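Why Does a Golf Ball Have Dimples?

Hi, I'm Lucie Chan, and I write about golf for kids who like asking "but why?" My niece asked me this one in the car on Friday, and I got so excited that I missed our turn! She wanted to know why a golf ball is covered in little dents when a ping-pong ball is perfectly smooth. Wouldn't smooth be faster?

I thought so too when I was little. It's a really good guess, and it's wrong, and I love that.

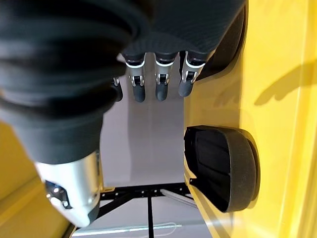
What the air is doing

Air feels like nothing when you're standing still. Now think about sticking your hand out into the wind on a bike ride (keep the other one on the handlebars, please). You can feel it push! A golf ball has to shove through that same air, only much faster than you pedal. The push that slows it down is called drag.

With a smooth ball, the air slides around the front and then lets go of the sides early. That leaves a big messy swirl behind the ball, a bit like the churned-up water behind a boat. The swirl has low pressure in it, so the ball gets held back.
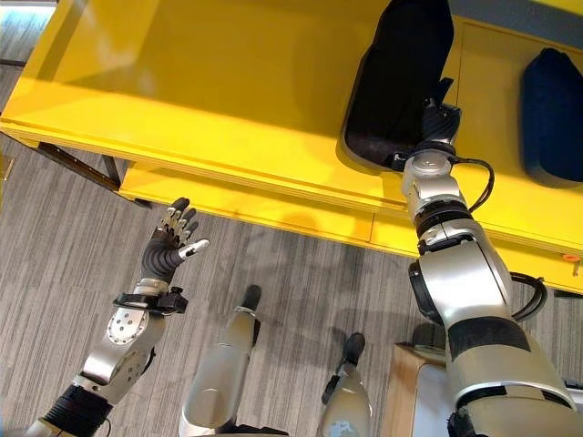

Dimples stir up a very thin layer of air right next to the ball. Stirred-up air hangs on longer and follows the curve farther around the back, so the swirl ends up smaller. Smaller swirl, less drag, longer shot!

There's a second trick too. A good shot makes the ball spin backward while it flies forward. The spin and the dimples work together to send some air downward, and that gives the ball a lift. It stays up longer than you'd think a little hard ball could.

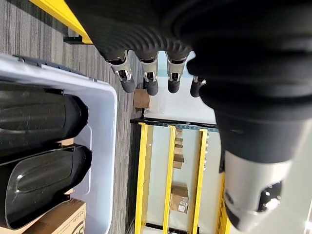
How did anybody figure this out? Well, a long time ago golf balls really were smooth. Players noticed that their old scratched-up balls flew better than the shiny new ones, so people began making balls with bumps and marks already on them. Dimples came later, and they stuck around.

Try it yourself

You can't see the air move, but you can see water do something similar. Fill the bathtub a little and pull a spoon through slowly, round side first. Watch the swirls behind it. Then go a bit faster and watch again. I did this for a whole evening once and my fingers turned into raisins. 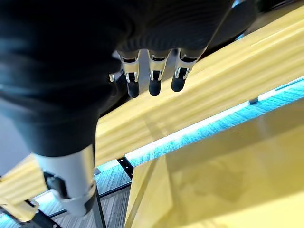 If you ever get to visit the course at Osstead, ask to look in the bucket of old practice balls. I went in March and found 5 different dimple patterns, including one with six-sided dimples that fit together like a honeycomb. I asked if I could keep that one, and they said yes!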